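16/12/2024

I promised a few of you an update on the great gripper budget, and it has taken me far longer than it should have, mostly because I kept changing my mind over the tea and the spreadsheets.

When I started planning in June, I had it all worked out (on the back of an envelope, I'm afraid). The arm would come from Holtis, the gripper from Lorkine, and there'd be a nice round £500 left over for spare fingertips, cables and all those little brackets you only remember once the lorry has gone. Then the Lorkine quote came back and ate the £500 and another £76 besides, so I sat down and did what Marianna Wasilewska had been telling me to do all along — try the jobs in simulation before spending a penny more. 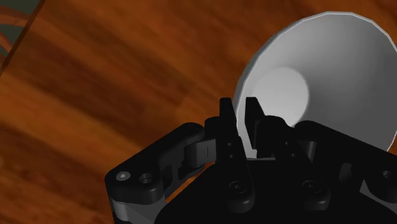 *One finger inside the big white bowl, one outside, in the simulator.*

I do love the bowl job. It's such a homely thing to ask of a machine, and it has been a real help with the shopping list! I'd been fretting over a wider gripper from Duda, which is a lovely bit of kit but well beyond us, when all along the plan could be to take hold of a bowl by its edge. That puts the wide one firmly on next year's list, along with the second camera and the posh table.

So the money now goes like this: the plain two-finger gripper stays, £100 is set aside for softer pads, and I've asked Oninley for a price on 2 spare sets of fingers. Marianna thinks I should ask for delivery to be shown separately, and she's quite right, as I was caught out that way with the arm. I'm still waiting to hear back from them.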